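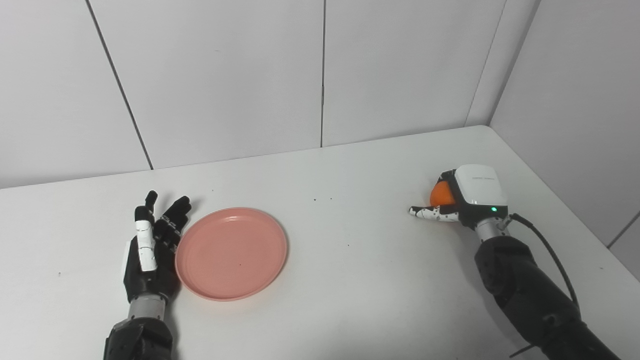 Equipment Planning for Manipulation Work Cells
Handout 5
4 September 2021 - Đỗ, course staff

Search this site Search Go

Scope

These notes cover the budget for a two-arm tabletop cell: two arms, two multi-finger hands, a table with enclosing walls, one head-height camera and one workstation. Mobile bases are treated in a later handout. Prices are left out on purpose. Get your own quotes and date them.

1. Start from the task list

Write the tasks before opening a catalog. A usable entry names the object, the start and end positions, and the cycle count. "Place a small ball on a plate, either hand, 80 cycles per session" is usable. "General manipulation" is not, and a request worded that way will be returned.

From the task list, derive:

- payload at the wrist, with the hand's own mass subtracted
- reach from each shoulder to the far edge of the working area
- overlap between the two arms
- smallest and largest object width
- hours of powered use per week

The first item is the one most often wrong. An arm rated for a given load loses a good share of it once a hand, wrist module and cable are fitted. Use the figure that remains.

2. Hands

A multi-finger hand can cost as much as the arm that carries it. If every task on the list can be done with a two-jaw gripper, price the gripper and say so in the request. If fingers are needed, find out from the vendor:

- whether left and right hands share spare parts
- whether a single finger can be replaced on site
- what the cable is rated for in bending cycles
- lead time for one replacement hand

In the Dendlow cell plan, the lead time for a replacement hand was 28 working days. The plan had no spare. One finger failure in December stopped all two-handed work until the part arrived, and the schedule had no slack to absorb it. Budget one spare hand per cell, or write down the downtime you accept.

3. Table and enclosure

These lines are small and are often dropped. Keep them in. A plain, light surface makes objects easy to separate from the background, but it also shows specks and scuffs, and a glossy finish gives highlights. Include a top that can be replaced without removing the arm mounts. Wall panels should come off singly for access.

4. Operating cost

Worked case, Marnitz cell. The cell is planned for nearly 696 powered hours in its first year. Operator time is charged for all of them, plus setup. Setup is entered as its own line - do not fold it into operator time, as it falls mostly in the first weeks.

Recurring lines: operator time, service contract, cables, finger covers, test objects, calibration, floor space.

5. Comparing quotes

Put all quotes on the Urkex sheet. Enter shipping, import duty, training and software renewal separately. A quote that bundles them must be broken out before it is scored. Compare totals over the full service life, including year one.

Before next session

Draft a task list and a one-page budget for a cell of your choice. Mark each figure as quoted, estimated or assumed. Bring two copies.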